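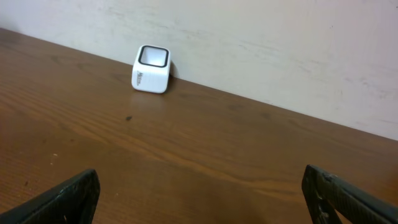 When does the claim period against the district close? It closes at 5 p.m. on the last business day of August, and a claim sent by mail counts from the date it is stamped in at the clerk's window.

31st July

Fornelholm, second floor of the courthouse, 8:40 to 4:15. Notes from the day, in order.

The drainage suit was called first. The plaintiffs are the owners along Bogdan Road whose ground floors flooded in May. The defendant is the district, and the contractor, Terkon, was added by amended complaint two weeks ago. Terkon's attorney asked for more time to answer. Granted, 21 days. The district did not object, which I had expected it to do, as its own motion to dismiss is still pending and a delay pushes that hearing into September.

The motion itself was argued only in part. The district says the notice of claim was defective: it gives the date of loss and the parcel numbers but no dollar amount. The statute asks for an amount "if then known." The judge read that phrase aloud twice and asked the district what the words were for, if a blank was fatal. The reply was that an estimate could have been given. The judge took it under advisement. No ruling today.

Exhibits entered without dispute: the culvert permit, the change order, the inspection log. The change order is the one that matters. The permit calls for a pipe of 40 inches. The change order brings it down to 30 and is signed on the contractor's side only. There is a line for the district's signature and it is blank. I asked at the window for a copy and paid for three pages. The log runs to 200 entries and I did not pay for that. I read it at the counter until noon and got as far as the second winter.

Lunch on the steps. Hot, no wind.

Afternoon was the council work session, across the street, room 4. The single agenda item of interest was the purchase of the Prarnuvis parcel for a retention pond. The asking price has not moved. The appraisal was circulated and is five months old, so it predates the flood. One member asked whether a parcel that has since been under water should be appraised again. Staff said a new one would take six weeks. The vote was put over to the next regular session.

Public comment was limited to two minutes each. Most speakers were from Bogdan Road. One read out her repair bill line by line and ran out of time at the water heater. Another asked why the pond would go uphill of the houses. The engineer's answer was that the parcel is lower than the road shoulder but higher than the slabs, and that the outlet would be piped to the creek. He did not say what size of pipe. I have written to the engineering office to ask.

The petition against the purchase was handed in with 2710 signatures. The clerk has to check them against the voter roll, and the threshold for a ballot question is lower than that, so it may pass even with a fair number struck. Roughly 500 were struck from the last petition, mostly for missing street addresses. The sheets I saw today had the address column filled in.

To correct in Saturday's piece: I wrote that Terkon had been "cited." It was sent a letter of inquiry. A citation is a separate form and none is on file. Sent the correction to the desk at 5:50 with the wording as it should run. Also the middle photo has the wrong side of the road in its caption, north for south.

Filed 600 words on the hearing and a short item on the session. Kept the change order out of the lead, as the district has not yet said whether an unsigned copy is the only copy. Called the works department twice, left a message the second time. If they have a countersigned version it should be in the project binder, and the binder is a public record. Request form is filled out and in my bag.

Tomorrow: window opens at 8:30. Request form first, then the rest of the log from entry 118 on.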